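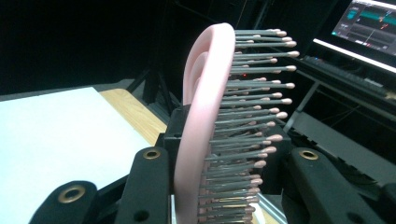 **FOR RELEASE 4 May 2025**

DEMHOLM - Relier, the hearing charity, is opening a walk-in hearing service in Demholm this August. Free. No referral, no insurance card, no appointment for the first check. The service takes over the ground floor of the old Engelbrecht building, which has sat closed since the furniture store moved out, and will run 5 days a week with one late evening. Staff will do hearing checks, wax removal, hearing aid cleaning and small repairs, plus fittings for adults who qualify. They'll also spend a fair bit of time just explaining things, with a model ear, so people can see which part is being talked about before anyone goes near their own.

**Why Demholm**

Closest hearing clinic right now is two bus rides away. Plenty of people make the trip once, get aids fitted, then never go back for the follow up. The aids end up in a drawer. Relier heard this over and over at its pop-up sessions in the library last year, where nearly 800 people came through the door, a lot of them for nothing more than a new tube or a dead battery.

"We had people who'd stopped going to church because they couldn't follow the sermon," said Anju Gautam, director of Relier. "Stopped picking up the phone. Then you change a four-millimeter bit of plastic tubing and they can hear their grandkids again. It's not complicated work, most of it. It just has to be close by."

**What's on offer from day one**

- Hearing checks for adults, walk-in, takes half an hour or so
- Wax removal (by appointment, after a check)
- Hearing aid cleaning, retubing, batteries, any make
- Fittings and follow ups
- A lip-reading class, evenings, sign up at the desk
- Loan box: amplified phones, doorbell flashers, TV listeners. Borrow for a month, see if it suits

Children's testing is NOT part of the service for now. Families should keep going through their school nurse or pediatrician. Relier is talking to the school district about this and will put out a seperate notice.

**The building**

Two test rooms, both soundproofed. Waiting area with a hearing loop. Step-free from the street and from the rear parking lot. The 2,000 square feet on the ground floor were gutted over the winter and the work is now at the painting stage. Pristex, which did the wall panels, supplied them at cost.

The big problem was traffic. Main Street is right outside and the delivery trucks start early. Gilberto Sánchez, project manager on the build, said the test rooms were moved to the back twice on paper before a single wall went up.

"First drawing had them at the front, nice big windows, everybody loved it," Sánchez said. "Then we stood in there with a sound meter when a truck went by. So, back of the building. No windows. The waiting room got the windows instead and I think that's better anyway."

The old Engelbrecht sign stays up over the door. People in town give directions by it.

**Who's paying**

Fit-out was covered by a bequest and by local giving over 4 years, including the secondhand book sale and the swim. Running costs for the first two years are in place. After that Relier will need to raise part of the money each year and is not going to pretend otherwise. Donations can be made at the desk once open, or by mail to the Relier office now.

**Staff**

Vikas Bhatt joins as lead audiologist. He spent nine years in hospital audiology and has wanted to work out of a storefront for most of them.

"In a hospital you see someone when it's gotten bad," Bhatt said. "I'd like to see them when their wife is just starting to get annoyed about the TV. That's the right time to come in. Please come in then."

Two hearing care assistants have been hired and start training in June. A part-time front desk position is still open, details from the office. Some sign language is a plus but not required.

**Lip-reading classes**

Taught by Trefor Prothero, who lost most of his hearing in his thirties and has taught lip-reading in church halls and community rooms ever since. Small groups, ten weeks, beginners welcome. Partners and friends can come too and are encouraged to, Prothero says half of it is teaching the other person to face you and stop talking into the fridge.

**Opening day**

Doors open 10 a.m. on the first day, exact date in August to be confirmed when the inspection is signed off. Short welcome, coffee, tours of the test rooms, free aid cleaning until closing. Captioner and sign language interpreter booked for the welcome. No ribbon.

If you already wear aids bring them along, even the ones that don't work. Especially those. Old aids that can't be fixed can be left in the recycling box by the desk.

**For press**

Interviews with Anju Gautam and Vikas Bhatt can be set up through Kiran Goel, press contact, at the Relier office in Demholm. Site visits possible before opening, hard hats no longer needed but wear shoes you don't mind getting paint on. Please give us a days notice. Kiran is best reached by email or text, phone calls only in the mornings.

Corrections to an earlier draft: the late evening runs until 8, not 9 as previously sent out. Sorry about that.

ENDS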